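ホブサイド公開実演日

ホブサイド公開実演日（ホブサイドこうかいじつえんび、英: Hovside Open Demonstration Day）は、ロボット開発会社フェテロ（Fetero）がホブサイドの作業室で開く、一般向けの見学会である。手持ち式グリッパーを使って人が作業を行い、その動きをロボットの学習用データとして記録する工程を、来場者が近くで見ることができる。単に「ホブサイド見学会」と呼ばれることもある。

概要
フェテロの作業室は、ふだんは関係者だけに開かれている。見学会の日は、朝から夕方まで入場が無料となる。受付で名札を受け取った後、来場者は小さな組に分かれて室内を回る。案内は日本語と英語で行われる。質問は作業の区切りまで待つように求められるが、子どもの質問にはその場で答えることが多い。

歴史
見学会の計画は、技術責任者のアナティ・ンコシによって提案された。最初の案では、完成したロボットアームの動作だけを見せる予定であった。これに対して、記録作業の担当者であるグレゴール・ラザフォードは、データを集める人の仕事も見せるべきであると主張し、この意見が採用された。3月に社員の家族を招いた試験的な会があり、そのときの感想をもとに、通路の幅と説明の順番が変更された。
第1回は2019年10月13日に開催され、300人が来場した。当日は午前の組に人が集中し、入口の前に長い列ができた。このため、次の回から時間ごとの予約制が導入された。

実演の内容
実演の中心は布の取り扱いである。作業者はグリッパーを手に持ち、布をつまむ、持ち上げる、置くという動作を繰り返す。布は形が一定ではないので、同じ動作でも毎回少し違う記録になる。プスピタ・リエムの解説によれば、この違いが学習にとって大切な材料になるという。失敗した動作もすぐには消されず、後で担当者が確認してから、残すかどうかを決める。
このほかに、机の上の小物を箱に移す実演もある。第1回では、開会までに1385件の動作が記録されていたことが、説明の中で紹介された。

来場者の体験
希望者は、係員のそばでグリッパーを握ることができる。体験の時間は一人2分である。握る力の加減が難しく、布を落とす人が多い。体験者の動作は練習として扱われ、学習用のデータには加えられない。

関連する展示
受付の横では、部品を納めるラーロー（Lurlow）社が、グリッパーの指に使うゴムの見本を置いた。来場者は硬さの違う見本を手で押して比べることができた。プレトリアス（Pretorius）社の机では、集めた動作を画面で再生する方法が紹介された。

評価
地域の情報紙に記事を書いたノシフォ・ナイドゥーは、作業をする人の手元がよく見える点を高く評価した。一方で、工学を教えるアルナルド・フォンセカは、説明に専門の言葉が多く、初めての人には少し速すぎると指摘した。フェテロはこの指摘を受けて、用語を短く説明した紙を受付で配るようにした。紙は持ち帰ることができ、学校の授業で使いたいという申し込みにも応じている。
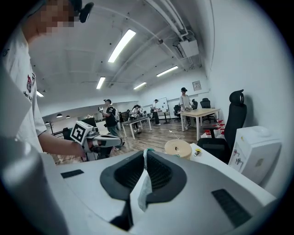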